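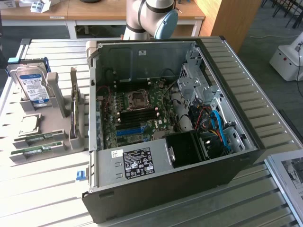
CASTING CALL / EXTRAS AND SMALL SPEAKING PARTS, "PLETINETTI"

Posted 2023-12-22

Wuvier Pictures is casting for our second feature, Pletinetti. Family drama with some comedy, a wedding that goes wrong, two songs. Director is Sohail Magsi. Shoot starts in February, all in and near Pravutholm. Script is locked, leads are signed, main locations booked. Now we need everybody else.

Please read the whole thing before writing. We got a lot of emails last time asking stuff that was already in the post.

WHO WE NEED

Wedding guests. Any age over 18, any look, the more mixed the better. This is the big one. Crowd days run long and you will be seen from the front and the back, so no hiding behind a pillar.

Band members, 6 people. You need to really play. Brass and hand drums most of all, but write anyway if it's accordion or clarinet. Playback on the day but your fingers have to be right.

The uncle. Speaking part, 11 lines, two scenes. Playing age 55 to 70. Has to carry a long speech at the dinner table while everybody talks over him. Good timing matters more than credits.

The florist. Speaking part, one scene, playing age 30 to 45. Dry, tired, has somewhere to be.

Hotel desk clerk. A few lines, any gender, 20 to 35. Comfortable in a second language is a plus, tell us which.

Dancers for the second song. Basic steps, taught at rehearsal. You don't have to be trained but you do have to be able to do the same thing twenty times without getting mad at us.

Two kids, 8 to 11, brother and sister or can pass for it. Parent or guardian on set the entire time, and we need the paperwork before the first fitting. Not after.

DATES

Fittings and one rehearsal come the week before we roll. Speaking parts are needed two or three days each. Wedding guests: please be free for at least four days in February, doesn't have to be in a row. The dinner scene is a night shoot, finish time is whenever we finish, probably close to sunrise. If you have work the next morning don't put yourself down for that one.

Exact days go out with the call sheet. We can't give them sooner becuase the hotel keeps moving us around.

PAY

Guests and dancers: flat day rate, same for all, sent to you in the confirmation email. Band: higher rate plus instrument fee. Speaking parts: by contract, credit at the end of the film. Kids: by contract, paid to parent or guardian. Meals on all days. Shuttle from Hsieh Street to the hotel and back, morning and night. No housing, sorry, locals or people with a couch to sleep on.

We don't charge anyone to apply. If somebody asks you for money in our name it isn't us, please foward it.

WHAT TO SEND

- Name, age or playing age, phone number
- Which part (more than one is fine, put them in order)
- Two photos, face and full length. Phone photos OK. No filters, no sunglasses
- Height and clothing size, shoe size too
- Days in February you can NOT do
- Band: one minute of you playing, sound doesn't have to be great
- Speaking parts: one minute video, any text you like, talk to the lens. No slate needed
- Anything we should know about, allergies, bad knee, big haircut planned

Keep files small. Links are fine if they open without a password.

Wardrobe note: guests bring their own formal clothes if they have them. Strong colors good. No pure white, no tiny stripes, no big logos. We have racks for people who need something but sizes are limited.

HOW WE PICK

Pierina Sala is running casting and watches every video herself. Last film we had 2,292 applications, so not everyone gets a personal reply. If you're on the short list for a speaking part you'll get a call and a page of script the same day. Callbacks in person, short, maybe ten minutes. Guests get a yes or a waitlist by email. Waitlist is real, people drop out constantly, keep your phone on.

We're hoping for some 1,000 faces in the file by the end of it, so tell your cousins.

Were you an extra on our first one? You still have to apply again. Put RETURNING in the subject line and it goes faster.

SEND TO

Use the form on the casting page, or drop an envelope at the production office on Hsieh Street, front desk, marked PLETINETTI CASTING. Subject line: part you want, then your last name.

Speaking parts and kids close first, as soon as they're filled. Guests and dancers stay open until we start shooting.

No agents for guest roles please. Agents for the uncle and the florist OK, write to Pierina directly.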